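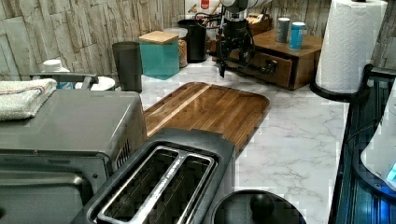
Kitchen bench, arm in view, toaster and all

Home and Workshop Robotics Forum > Software > Perception and Planning

Thread: Planner thinks the bench is full of ghosts

gimbal_lock_gary
Right, I give up, so it's your problem now. Arm over a kitchen bench, gripper pointing down at the far end of a cutting board. Stack is Prindow for planning, Manley for the depth processing, and a pile of my own glue code I'd prefer not to discuss. The job is to plan from home to a pregrasp above the board without touching anything I'd have to replace.

Planning used to take 200 ms. After I moved to the new Manley branch in March it either takes 4 seconds or comes back with "no valid path", which is a bold claim from something hovering in open air above a chopping board. The octomap shows little clumps of occupied voxels floating over the toaster and beside the clear jar at the back. I clear the map, they're gone, I blink, they're back.

Things I've tried: turning the voxel size up (ghosts get fatter), turning it down (more ghosts), swearing (no change).

octomap_widow
Two things jump out before I even see a config. You've got a toaster lined in brushed stainless and a glass jar in the same workspace. Stereo depth hates both. The toaster gives you speckle, the jar gives you either nothing or the wall behind it. Your ghosts are probably real measurements of things that aren't there.

What's your hit/miss probability set to? And is the new branch still running the speckle filter? The default changed at some point and the changelog mentioned it in the sort of tone you'd use to mention rain.

gimbal_lock_gary
Hit 0.7, miss 0.4, whatever came in the box. Checking the filter.

Filter is off. Wonderful.

tf_tree_surgeon
Turn the filter on by all means, but I don't think it's your main trouble. Filters hide things. Ghosts that come back straight after a clear smell of self-filtering to me, i.e. the arm is seeing bits of itself and putting them in the map. Does your URDF have the cables in it?

gimbal_lock_gary
It does not have the cables in it. Who puts the cables in it?

tf_tree_surgeon
People whose planners work.

octomap_widow
Steady on. I've never modelled a cable in my life and my arm gets about fine. Pad the self-filter by a couple of centimetres and go and have lunch.

tf_tree_surgeon
And then you pad away the thing you're trying to pick up. Padding the last link is how you get a gripper that politely fails to see a mug until it's wearing it. Pad the upper links, model the wrist properly, leave the fingers alone.

gimbal_lock_gary
Update. Speckle filter on, upper links padded, fingers untouched. The clumps above the toaster have gone. Planning is back under a second most of the time. The ones by the jar have settled in and are presumably paying rent.

Second problem, which I'd been saving. I wanted to use the wrist camera for the close-up work, and its cloud is a mess whenever I get near anything dark and shiny. I ran it in beside a glossy black tube with wood on one side and the marble pattern on the other, and the segmentation decided the pale reflection down the tube was a separate object. A long, thin, graspable one, with a confidence I have never once felt about anything.

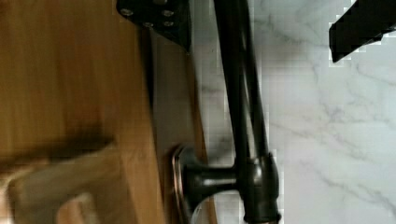

The Aksoy segmenter gave me two instances for the tube, merged the round flange with the wood panel next to it, and then labelled some of the darker veining in the marble pattern as "utensil". Depth on the tube itself is mostly holes. So the planner has a phantom utensil to avoid and a real tube it's quite happy to drive through.

bayesian_barry
The veining one I can help with. Aksoy leans hard on edges when depth is missing or flat. Raise the minimum height above the support plane. Anything with no height isn't an object, it's decor.

The mask for your own gripper matters too. You've got a plate with screws coming in at the top and a finger in the corner, and if those aren't masked out the segmenter spends its attention on them. Static mask for the plate, and one for the finger generated from joint state. I'd never do the finger statically, it moves.

octomap_widow
Agree on masks. Disagree on min height. He'll lose anything flat he ever wants to pick up. Fit the plane properly and use the residual.

bayesian_barry
With that camera, at that range, the residual is noise wearing a hat.

octomap_widow
Then average 3 frames. The arm's allowed to stand still for a moment, it's not on piecework.

tf_tree_surgeon
While you two are at it: Gary, for the tube, stop trying to perceive it. If it's bolted down, put it in the planning scene as a pair of cylinders and be done. Perception is for things that move around on you.

gimbal_lock_gary
That feels like cheating.

tf_tree_surgeon
It's called a collision object. Irkotley ships a little tool for it, you jog the fingertip to a few points and it fits primitives. Ugly interface, does the job. Make the cylinders fatter than life.

gimbal_lock_gary
Done. Took me almost 2 hours, most of it because I'd entered diameter where it wanted radius and the planner was treating the tube as a drainpipe. With the cylinders in and both masks on, the phantom utensil doesn't make it into the scene. Averaging is in as well. Haven't touched min height, so Barry can be right later if he likes.

Still have the jar. I've got a box around it by hand for now.

bayesian_barry
Post the Aksoy config when you get a minute. Your edge weight is too high, I'd put money on it.

gimbal_lock_gary
Edge weight is whatever came in the box. Will post it tonight after I've taken the rude comments out.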